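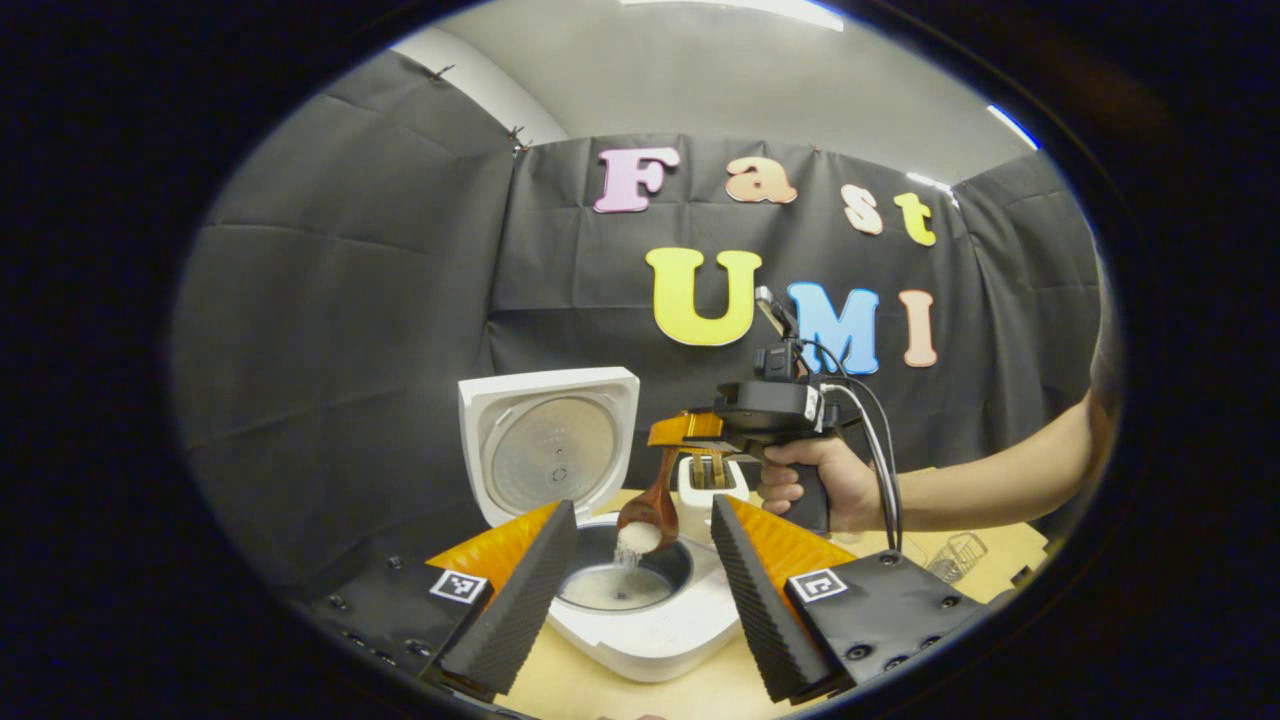 Rice cooker on the worktop with the lid flipped right up, grey cloth behind.

How to Cook a Pot of Rice for a Crowd (and Keep It Nice Until They Turn Up)

I have been cooking the rice for our allotment suppers for a good few years now, and before that I cooked it for my own lot at home, and I think I must have made every mistake there is to make with it. Porridge, gravel, a burnt bottom with a raw top, the whole set. So when Kirstin Dalgleish asked me to write down what I do, I said yes straight away and then spent a week wondering how to explain something I mostly do by feel. I've weighed and measured everything properly for this page, so you can follow it to the letter the first time and loosen up afterwards.

You'll want an electric rice cooker, or a heavy saucepan with a lid that fits well. I'll give the cooker method first and the saucepan one after it.

What you need

700 g long grain or basmati rice
Cold water (amounts below)
A level teaspoon of salt
A knob of butter or a spoonful of oil, if you like it
A big bowl, a sieve and a fork
A clean tea towel

That makes enough for eight hungry people, or ten if there's plenty of bread going. Do check that your cooker can take it! Small ones are often only meant for three or four people, and if you overfill one you'll have starchy water all down the side and under the base, where it sets like glue. If in doubt, split the rice into two batches. The first will stay warm quite happily while the second cooks.

Step 1: Wash the rice

Tip the rice into your big bowl and cover it with cold water. Swish it round with your hand (fingers spread, nice and gentle, you don't want to snap the grains) until the water goes cloudy, then pour it off through the sieve. Do this again, and again after that, until you can more or less see the grains through the water. It usually takes me four goes. It never goes perfectly clear, so please don't stand there all evening waiting for it.

I used to skip this altogether, and my rice was always a bit claggy. Caroline Makori put me right on that one, over my own sink, very kindly.

Step 2: Soak it, if you have time

Twenty minutes in fresh cold water makes basmati longer and more tender. Ordinary long grain doesn't mind much either way. If you do soak it, drain it really well and leave it sitting in the sieve for five minutes, or the water it's holding on to will throw out your measuring in the next step.

Step 3: Measure the water

For unsoaked rice I use one and a half times its volume in water, which means you need a mug. Measure the dry rice in mugs before you wash it, write the number down, and then use half as many mugs again of water. For soaked rice, go down to one and a quarter times. If your cooker has lines marked inside the bowl, follow those the first time and see how you get on. They go with the little plastic cup that came in the box, and that cup is smaller than a kitchen mug. If you've lost it, as I have, go by volume as above.

Put in the salt and the butter or oil, give it one stir, and level off the top with the back of a spoon.

Step 4: Cook it

Wipe the outside of the inner bowl so it's properly dry before you lower it in. Shut the lid, press the switch, and leave it alone. I know how tempting it is to have a peep! Every time the lid goes up you lose steam, and the rice on top needs that steam more than the rice underneath.

Put the cooker somewhere with open space above it, too. I had mine tucked under a wall cupboard for years, and the paint on the bottom of the cupboard door came up in blisters. It lives out in the open now.

Step 5: Rest, then fluff

When the switch clicks over to warm, leave it another ten minutes. This is the bit people leave out when they're running late, and it does make a difference -- the damp evens itself out and the bottom layer lets go of the bowl. Then open the lid, keeping your face and wrists back from the steam, and turn the rice over from the edges inwards with a fork or a plastic paddle. Don't use a metal spoon on a non-stick bowl.

If you won't be serving for a bit, lay a folded tea towel over the rice in its serving dish and put a plate on top. It'll keep nicely like that for a quarter of an hour. For longer than that, leave it in the cooker on warm, for as long as your instruction book allows.

Using a saucepan

Same washing, same water. Bring it to the boil with the lid off, give it one stir, then put the lid on and turn the heat as low as it will go. Give it 11 minutes, take it off the heat, and leave it covered for another ten. If your hob runs fierce even at its lowest (mine does), move the pan to the smallest ring.

If it goes wrong

Too wet: take the lid off and let it stand on warm for five minutes, then fluff it again.
Too hard: sprinkle over three tablespoons of boiling water, close the lid and give it ten more minutes.
Stuck to the bottom: serve what comes away easily and soak the rest. Some people love the crusty part, so do ask before you scrape it into the bin.

Leftovers

Please be careful with these. Spread leftover rice out on a tray so it cools quickly, get it into the fridge within the hour, and eat it the next day. Heat it until it's steaming all the way through, and only heat it once. Cold rice makes lovely fried rice, with an egg and whatever peas are rattling about in the freezer.

Next month I'm going to have a go at writing down Musyoka Koech's bean stew, which goes over the top of all this beautifully, provided he'll stand still long enough to tell me what's in it.

Contact: use the form on the Suppers page | © Dodus Lane Allotment Suppers | Back to top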